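6 Recording the jar task with the hand-held gripper

This section covers the jar task from the Haugen set. Read section 5 first if the Drengate recorder has not yet been paired with the gripper. The task is used to compare two ways of labelling the moment of contact, so the start of each episode matters more than its speed.

6.1 Before you start

1. Wipe the tabletop with a dry cloth. Crumbs and grit under the jar change how it slides.
2. Fit both fingers and tighten the screws by hand until they stop. Do not use a power driver.
3. Close the fingers fully, then open them fully. The width reading in the Wusent panel should return to the same value each time. If it drifts, repeat the zero step in 5.4.
4. Check that the battery light is steady. A flashing light means less than one session is left.
5. Set the episode counter to 50. This is one session.

Note: The lid must be seated all the way round. A lid that sits high on one side will tilt when the fingers touch it, and the episode has to be thrown out.

6.2 Placing the jar

1. Put the closed jar, with the balls inside, near the middle of the table.
2. Hold the gripper with the fingers open and pointing down towards the table.
3. Bring it back until the jar stands between the fingers in the preview and neither finger covers the lid.
4. Hold still for one second, then press the trigger button once. The recorder beeps.

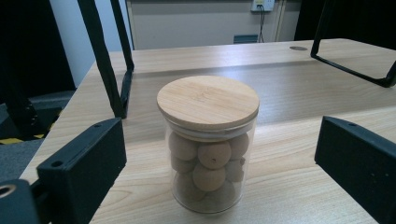
Figure 6-1. Start position for the jar task, lid on, gripper open.

Small changes in the start position are wanted. Move the jar by a hand's width or so between episodes and turn it a little each time. Keep it clear of the table edge.

6.3 Recording an episode

1. Move towards the jar at an even pace.
2. Close the fingers on the lid. Stop closing when the width reading stops changing.
3. Lift the lid straight up until it clears the rim.
4. Set the lid down on the table beside the jar and open the fingers.
5. Draw the gripper back and press the trigger button again to end the episode.
6. Put the lid back on by hand before starting the next one.

Caution: The jar is glass. Do not squeeze its sides with the fingers, and stop if the jar begins to lift with the lid.

Caution: If a ball falls out, end the episode and pick it up before moving your feet.

6.4 Marking episodes

Mark each episode in the Wusent panel as soon as it ends. Use K for keep, R for retry (operator slip) and X for a fault in the recorder. Slips marked R are left out of training but stay on the disk, as they are used in the contact study.

In the first round of collection, 1,682 episodes were recorded and 1,086 were kept. Most of the rest were marked R, usually for a lid that twisted and dropped back on to the rim. The policy trained with width-based contact labels had fewer early releases than the one trained with hand-placed labels. The comparison was made on one type of jar only and should be read with that in mind.

6.5 Ending a session

1. Copy the session folder to the Clinari drive.
2. Wait for the check to finish. It takes some 9 minutes for a full session.
3. Put the gripper on charge with the fingers open.

Do not clear the recorder until the check shows no missing files. If files are missing, see 8.2.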